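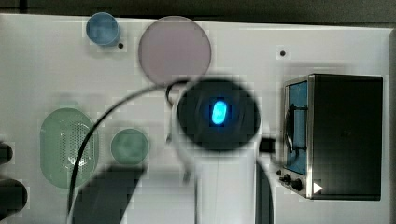
Section 5: Starting a shift at the sorting table

From January the Steltholm arm does the lifting at the Morkbridge bench, and staff move to setting out and checking. Before you hand over, look at the light on the gripper head. It shows blue on a white arm, so it is easy to find from your seat. See where the black cable lies as well.

1. Lay out the items for the batch.
2. Step back behind the floor line.
3. Press Start on the Dawber panel.
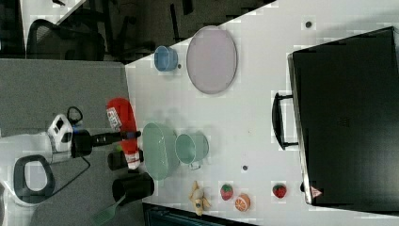

4. Stay within reach of Stop for the first 2 picks.

Caution: do not reach in to straighten an item – press Stop first.

Note: bench staff keep the final say on rejects. Rota questions go to Tyyne Lindqvist, faults to Hiyori Iwasaki on extension 153.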